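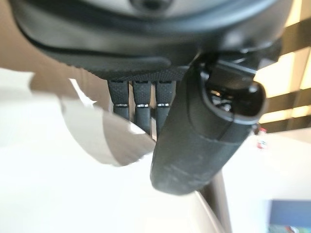
Zofia Sikora wrote in to ask why the Trallthorpe recipe cards list butter in "knobs" and whether we plan to convert them to grams. Great question, and the short answer is no! The original wording stays exactly as the cooks wrote it. A second column, amount_guess, holds a modern estimate wherever one of us felt brave enough to make it.

Trallthorpe Recipe Cards, data notes

What you get
3,804 handwritten recipe cards, typed up line by line, from home cooks in and near Trallthorpe. Cakes and puddings lead with 1,346 cards, and pickles and preserves come next with 847. The rest is soups, breads, Sunday roasts and a wonderful pile of things done to cabbage.

Files
cards.csv — one row per card, with title, category and full text
ingredients.csv — one row per ingredient, linked by card_id
spelling.csv — old or local spellings next to the modern ones

How the typing was done
Delphine Pruitt and Lech Walczak typed the cards, then swapped boxes and checked each other's work. Words they couldn't read are marked [?]. If you know your way around old handwriting, please have a go at those — we love getting fixes.

Try it in your own kitchen
Start with card 30, the ginger loaf. It's a forgiving recipe, it keeps well in a tin, and the note in the margin ("more ginger than this") is completely right.
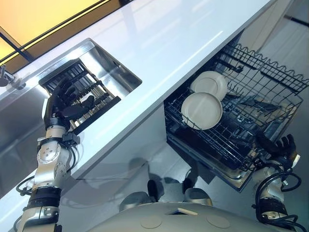 Known gaps
Oven settings are missing from most of the older cards. Some say only "a good oven" or "after the bread," and we left those alone. Duplicates are still in there too, as a copied recipe often picks up a small change on the way (look at the lemon curds, they're a joy to compare).

Changes
Mar 10, 2018: added spelling.csv, fixed card links in the pickles, merged Jolien Maes's corrections to the bread category.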